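Sport and the City, Week 7: When the Whole Town Turns Up

I should confess something before we start. I grew up with cricket and came to basketball very late, so if I get a term wrong today, shout it out and I'll fix the notes.
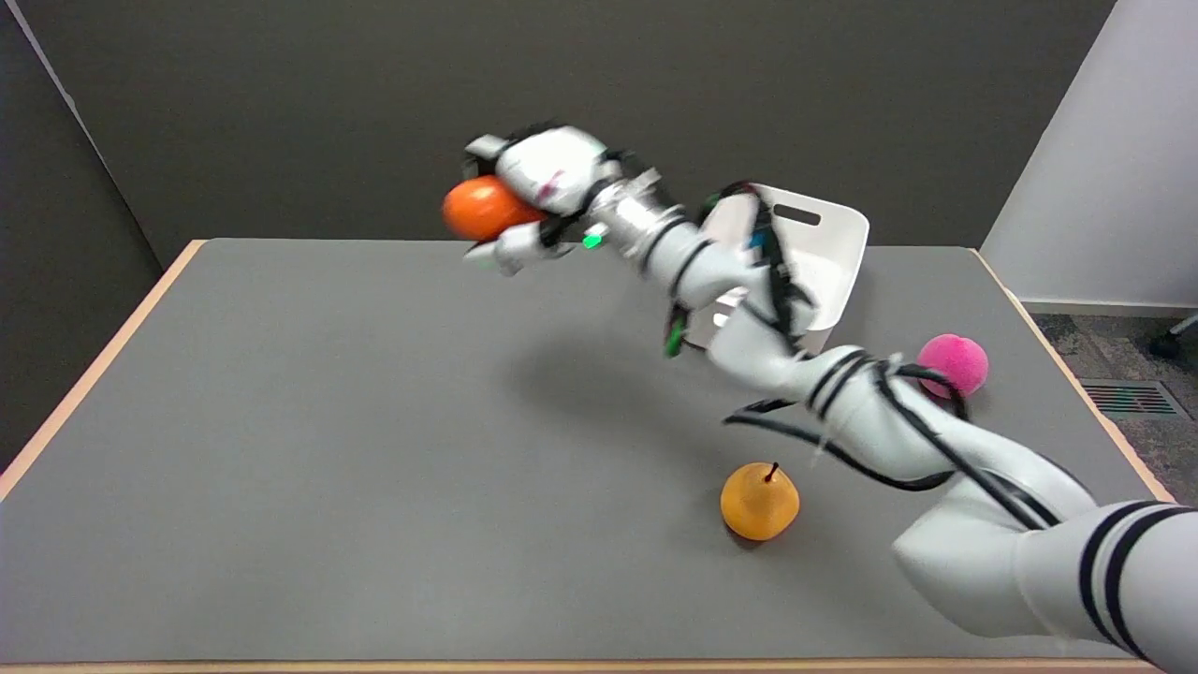 Last week we left Stukanport with its shipyard closing and its team, somehow, in the final. I asked you to read the Dewulf chapter on crowds, and I know a few of you skipped it (the quiz told on you!). Her main point is that a winning run gives strangers something to say to each other at the bus stop. She doesn't claim it fixes rents or brings jobs back, so please don't write that in your papers.

Look at the numbers she uses. The average home crowd went from 1016 to 1331 in one season, in a gym that was never built for it. Some 4 in ten of the new people had never been to a game before – that's the group I want us to talk about. Who were they, and did they come back in January when the team was losing again?

Irham reads the same season very differently. He thinks the local paper made most of the fuss and everybody else went along with it. I don't buy all of it, but his section on ticket prices is great and you should steal from it.

For next time:
Read Irham, chapter 7, and skim the Gavo interviews.
Bring one page on a team that changed the mood of a place you've lived in. Any sport, any level – high school is fine.

Office hours are at 4, same room as before.

Rizwan Chaudhry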